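Posted in: Meetings & Minutes > Building Users

Pondell Hall Building Users Group
Minutes of the September meeting, held Saturday, 10:00 a.m., at the tables by the stairs

Present: Chaltu Araya (chair), M. Workneh (minutes), D. Tastel, R. Gusen, and members from both floors. Apologies were received from the print room.

1. Minutes of the last meeting
Accepted with one correction. The delivery door code was changed in August, not July.

2. Front area and the curved wall
The chair went over where things stand with the ground floor. The wooden shelf unit along the foot of the white curved wall is staying where it is. There had been a proposal to move it upstairs, and two members spoke for it on the grounds that the upper floor is short of storage. Others felt the wall looks bare without it. Put to a vote and the shelf stays.

The open compartments are to be kept for shared items only. Anything personal left in them at the end of the month goes in the lost property bin by the back door.
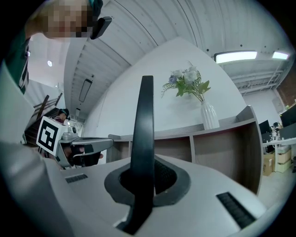

D. Tastel asked who is responsible for the flowers. They are artificial and do not need water, but they do need dusting, and the ribs of the vase hold dirt. Agreed that dusting goes on the Friday cleaning list along with the handrail. R. Gusen has offered to bring a soft brush from home. There was a suggestion to swap the white and pale blue blooms for something in fall colors. No one objected and no one volunteered, so the flowers stay for now.

3. Lights
A member working near the shelf finds the long ceiling fixture too bright in the afternoon and would like it on its own switch. M. Workneh has a quote of $300 from an electrician for splitting the circuit. The chair thought this was high and asked for a second quote before the next meeting. Until then, please agree among yourselves at the desks before switching anything off.

The corrugated ceiling was also raised. Rain is loud on it and phone calls are hard to hear. Acoustic panels were looked at last year and found to cost too much. No action.

4. Desks and boxes
Cardboard boxes are collecting under the desks again. The rule remains that a box may stay on the floor for 7 days after delivery, and then it must be unpacked, moved to the store room, or flattened for recycling. Owners should write their name and the delivery day on the side.

Monitors on the white desks belong to the building and should not be carried upstairs. If you need one for a day, ask the chair.

5. Stairs
Please do not stop to talk on the stairs during busy hours. The handrail was oiled over the summer and members were happy with the result. The second step from the top creaks. D. Tastel will look at it.

6. Clothing and shoes
The question of what to wear on work days came up again. Several people would like it written down. The following was agreed and will be added to the welcome sheet:

T-shirts and shorts are fine all year.
Closed shoes on the ground floor at all times. Sandals are for upstairs only.
Tuck in or shorten loose strap ends before using the stairs.
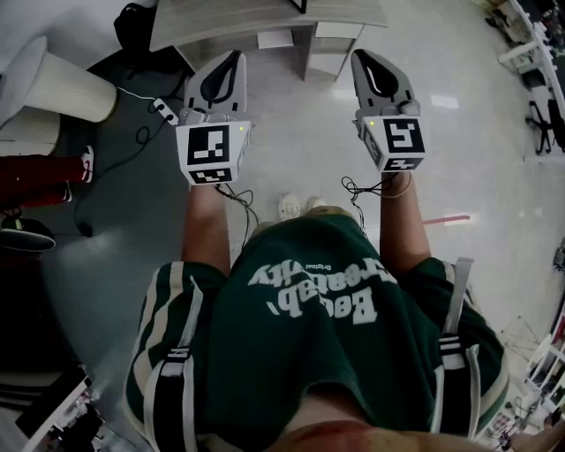
R. Gusen asked whether the group would order shirts of its own. A show of hands was in favor, with most people preferring a dark color that does not show marks. The price from the shop on Workneh Street depends on the size of the order, so a sign-up sheet will go on the notice board. Sizes are needed by the end of the month.

7. Money
The shared fund stands at $78 after cleaning supplies. The monthly amount per member is unchanged.

8. Any other business
The kettle upstairs needs descaling. The back door has to be pulled hard to latch, and it was found open twice this month.

Meeting closed at 11:15 a.m. Next meeting in October, same place.

Related
Minutes of the August meeting
Ground floor cleaning list
Welcome sheet for new members
How to book the upstairs room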